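Stirketti freestanding bath: nine months on
March 9, 2020 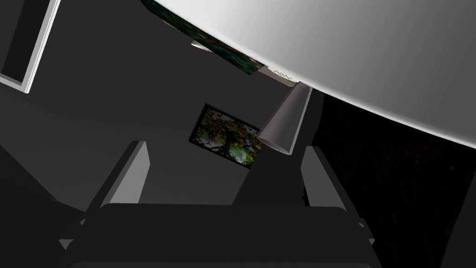
Hamish Ngata wrote in after my short note on this bath last October to say he'd had his for three winters, that the enamel was fine but the waste was rubbish, and would I please mention the waste before anyone else bought one. I'm mentioning it first, Hamish. More on it further down.

We bought the Stirketti to go into the back bathroom of a weatherboard cottage built in 1912. The old bath was pressed steel, boxed in with tongue and groove, and had rusted through at the overflow. We looked at acrylic, stone composite and cast iron. Cast iron was ruled out by the floor. The joists under that room are hardwood and in good nick, but they were put in for a laundry and the builder didn't want that much weight sitting over the middle of the span. Stone composite was ruled out by the price. That left acrylic, and the choice came down to the Stirketti and the Lendo.

The Lendo is the cheaper of the two and has a built-in overflow, which some councils and most plumbers prefer. I sat in both at the showroom. The Lendo has a steeper back and I slid forward in it. The Stirketti has a back you can lean on for an hour. If you're under average height, sit in it before you order, as you may not reach the far end with your feet and it's annoying to float.

Delivery

The bath came on a pallet in a cardboard sleeve with foam at both ends. Two people can lift it without trouble. Getting it down a narrow hallway is another matter. We took two doors off their hinges and stood the bath on end to turn the corner at the linen cupboard. Measure the hallway as well as the bathroom. The sales page gives the outside length and width but leaves out the diagonal, and the diagonal is what you need when you tip it.

There was a scuff on the underside of one end. I rang the shop and they offered a discount or a swap. I took the discount.

Installation

The feet are adjustable and sit well inside the skirt, so you have to lie on the floor with a torch to get a spanner to them. Allow a full morning. Our floor falls slightly to the outside wall and the plumber, Hamish Rutherford (yes, another Hamish), went around the four feet three times before he was happy with the level.

The gap between the bath and the wall needs some thought. The instructions allow you to go quite close. Don't. If you can't get a mop behind it you will be looking at dust and hair for as long as you own it. We left a hand's width at first, then pulled it out further before the waste was connected, and I'm glad we did.

Now the waste. The one supplied is a pop-up with a thin rubber seal. Ours held water for the first month and then began to let it go slowly, so that a full bath was noticeably lower after half an hour. I cleaned the seal, which made no difference, and then replaced the whole fitting with a Liyanage brass one from the plumbing supplier. It has been fine. I'd ask the shop to knock the original waste off the price and buy a decent one at the start, while everything is still accessible.

Daily use

It holds heat better than the steel bath did. I can read for a good while before topping up with hot. The rim is narrow and rounded, so there is nowhere to put a cup of tea or a soap. We use a timber board across the middle. A small stool beside it would do the same job.

Filling is slow, though that is our hot water service more than the bath. With a tap set of reasonable flow it takes 12 minutes to reach a comfortable depth. Check the capacity of your hot water tank before you fall in love with any freestanding bath. Friends in Ballarat have a beautiful one they can only fill halfway.

Cleaning is easy. Warm water, a soft cloth and a bit of dishwashing liquid. I tried the Flitora cream cleaner the shop was pushing and it left a film that took two rinses to shift. Avoid anything gritty. There is one fine scratch near the drain where somebody dragged a metal bucket, and the repair paste has made it duller without making it go away.

The colour has stayed white. The inside has no yellowing that I can see, and the window in that room gets full afternoon sun.

For families, the sides are high. Bathing a toddler means kneeling on a folded towel and reaching a long way down, and my back didn't enjoy it when my niece came to stay. A built-in bath with a ledge is easier if you have small kids every night of the week. Getting out also takes a bit of care – we have since put a grab rail on the wall, screwed to a noggin that was fortunately already there.

Warranty

The shell is covered for longer than the fittings, and the fittings include the waste. Keep the receipt and the plumber's compliance certificate together, as the shop will ask for both.

Would I buy it again? Yes, with the brass waste and a wider gap from day one. People with a tight hallway or a small hot water tank should look at the shorter Lendo.

Comfort: 9 out of 10
Ease of installation: 6 out of 10
Supplied waste: 3 out of 10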